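How to Get Old Sweat Smell Out of Polyester

By Zoila Palomino
7/31/22
417 shares | 62 comments

My nephew's rec league in Jelutdale plays in a gym with one working window, and for reasons of family politics I am the person who washes the team's uniforms. I have been doing it for two seasons. I have opinions now.

The trouble with polyester is that it doesn't hold much water but it adores body oil. The oil stays in the fibers, the bacteria move in, and you get a shirt that smells fine out of the dryer and like a goat by the second quarter. More detergent won't fix it. More detergent leaves its own film, and then the goat is wearing perfume.

What you need: white vinegar, an enzyme detergent, a bucket, and a free evening. Skip the fabric softener. If you own fabric softener, give it to somebody you don't care for.

Step 1. Turn everything inside out. The smell lives on the side that touched the person.

Step 2. Mix one part vinegar to four parts cool water in the bucket and push the shirts under. Leave them half an hour. Your laundry room will smell like a pickle for a bit, and you will live.

Step 3. Rinse well. Then fill the bucket again with cool water and a capful of the enzyme stuff, and soak for two hours. Overnight is fine for whites. I wouldn't do it with strong colors, having once turned a whole bench of socks the shade of canned salmon.

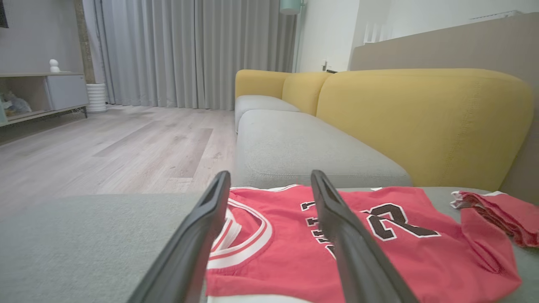
Step 4. Wash on cold, gentle cycle, still inside out, and don't stuff the drum. Hot water is tempting and it's a mistake on anything printed. A big outlined number like that 23 is what cracks first, and red cloth with white trim has its own plans for you if it sits around wet in a heap. Go light on the detergent here too, half of what the bottle says. The bottle is in the business of selling bottles.

Step 5. Hang to dry, outdoors if you can. The dryer bakes in whatever you missed. If you must use it, pick the no-heat setting and go read something.

Step 6. Do the sniff test once they're fully dry, at the armpits, like an adult. If there's still a whiff, go back to Step 3. I've only had to do a third round once, on a shirt that had been in a trunk since December.

Behrouz Sadeghi, who coaches, asked if he could just put the shirts in the freezer. He read it someplace. You can, and what you'll have is a cold shirt that smells.

One more thing: get them out of the gym bag the same night. I've said this to every kid on the roster and to most of their parents, and I keep a spare bottle of vinegar on the shelf.

Read 1,359 times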